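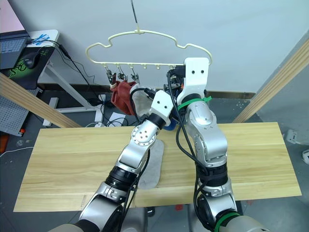
Both arms up at the hanger bar, red cloth clipped, light cloth held by the left gripper.

Home > Set-up guide > Troubleshooting > Recovering from a stop
4 min read

7. When the right arm faults at the hanger (error 202)

Okay, this is the one I get the most mail about, so I gave it its own section. Error 202 means the right arm felt more load than it expected and locked its joints. On the Pralivness controller you'll get a red banner and one long beep, and then both arms freeze wherever they happen to be (usually way up high, naturally!).

My first 202 cost me a wrist cable. I hit Resume without looking, the wrist tried to finish its turn with the cable wrapped the wrong way, and pop. So please go slowly.

CAUTION: Frozen arms are still powered. Keep your hands and face out from between them until step 3 is done.

1. Press the emergency stop, even if the banner says "Stopped." The banner only tells you the software has quit.

2. Look at the cables on both arms, from wrist to base. You're after anything pulled tight or pinched in a joint ring.

3. Support the right forearm with one hand from the outside and switch off the motor supply. The arm sags a little when the brakes let go – don't let it drop onto the bar.

4. Open the grippers with the manual release and free the cloth. Pull it straight down, never sideways, or you'll bend the hook wire.

5. Swing both arms clear and give the hanger a gentle push. It should swing freely and settle level.

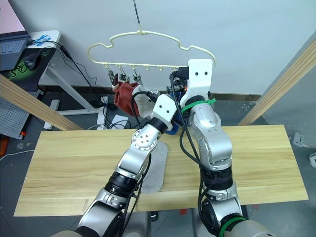
Sławomir Baran wrote in to say that he skips step 5 and goes straight to the restart, and that he's had three more 202s this month, all of them at the bar. I'd do step 5, Sławomir!

6. Power up, home the left arm first, then the right. Set the right wrist limit to 400 in the Load tab. Mine came set to 1032, way too high for a thin plastic bar.

7. Run one cycle at low speed with no cloth, finger on the stop button.

Note: If 202 comes back during that empty cycle, quit there and save the log. It's most likely the load sensor, and that's section 9.

Was this helpful? 46 yes
Comments (12) | Share (5)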